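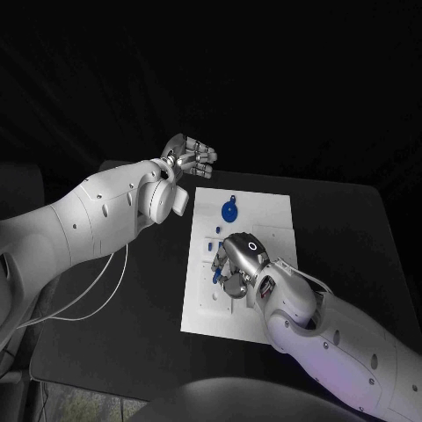
The Vuner Collection is a body of recorded robot demonstrations used to train learning systems for the handling of small parts. It is maintained by Skira, a robotics laboratory in Madivano, and was organized under the direction of Karthikeyan Rodrigues. The collection covers the placing and rearrangement of parts on a board with plates, performed by a two-armed robot with jointed hands.

Background

Skira had earlier worked with simple grippers and written motion programs. Each new part called for a new program, and small changes in the position of a part often caused the motion to fail. The laboratory turned to learning from demonstration, a method in which a person guides the robot through a task many times and a system is trained on the recordings. Rodrigues proposed that the first collection be limited to one table, one board and one family of parts, so that faults in the recordings could be traced more easily.

Work began in September in a ground-floor room of the laboratory. The first 100 demonstrations were made as a trial and were later withdrawn from the training set. Many of them contained long pauses in which the operator was looking for a better angle of approach, and the systems trained on them learned to pause as well.

Equipment and setting

The robot works from one side of a dark table, with a black curtain hung behind it. A white board lies on the table and carries smaller white plates. The parts are blue and include pegs and a round disc with a loop at its upper edge. The plates differ little in color from the board, and this proved to be a lasting difficulty. Early systems located the blue parts well but judged the edges of the plates poorly, particularly when a hand cast a shadow over them.

Views are recorded from the height of the robot's head. Joint positions and the operator's commands are stored with the same time stamps. The operator controls both arms, although many tasks in the collection need only one hand at the board while the other is held clear of it.
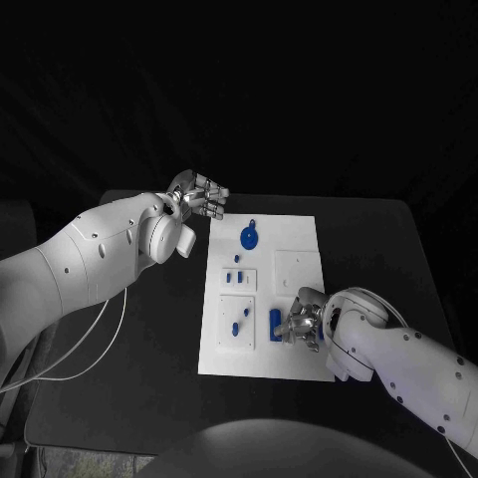
Holding the second hand still was at first left to the choice of the operator. Some operators let it drift during a long reach, and the drift appeared in the behavior of the trained systems. The written procedure now asks for the idle hand to be kept raised and steady until it is needed.

Recording procedure

A demonstration, called an episode in the laboratory's records, begins with both hands away from the parts and ends when they have been withdrawn again. The operator receives a short instruction naming the part to be moved and its destination. Between episodes an assistant changes the arrangement of the parts according to a printed list. The board may also be turned slightly or shifted, within limits marked on a plan kept beside the control station.

A session consists of 3 blocks, with a rest period after each. Operators are asked not to repeat an episode simply because it was untidy. A grasp that slips and is then corrected is kept, and the correction is noted in the log. Episodes in which a part leaves the table are stored separately.

Labeling and review

Each episode is given a written label that states the instruction, the hand used and the outcome. Labels are checked by a second person who did not take part in the session. Disagreements are most common over outcome — whether a peg that leans in its hole should be counted as placed. The rule adopted at Skira counts a peg as placed only if it remains in its hole after the hand has withdrawn, whatever its angle.

Review is carried out with a program named Mathew, written at the laboratory, which shows the recorded views beside a chart of hand motion. It marks sudden changes in speed and gaps in the data. It does not reject episodes, and the final decision rests with the reviewer.

Contents and use

The main set contains more than 300 episodes. A further 100 are held back for testing and are not shown to a system during training. The test episodes use board positions that do not occur in the main set.

Systems trained on the collection are compared by the share of instructions they complete and by the number of times an operator must step in. Results are entered in the laboratory's log every Monday. The collection has also been used to train new operators, who study selected episodes before taking control of the arms.

Limitations

The collection was made in a single room with one style of part, and it gives little guidance on how a system would behave against a brighter or busier background. It contains few tasks in which both hands must hold the same object. Rodrigues has described the narrow range of colors as its chief weakness, and a second set with plates of a darker shade is in preparation.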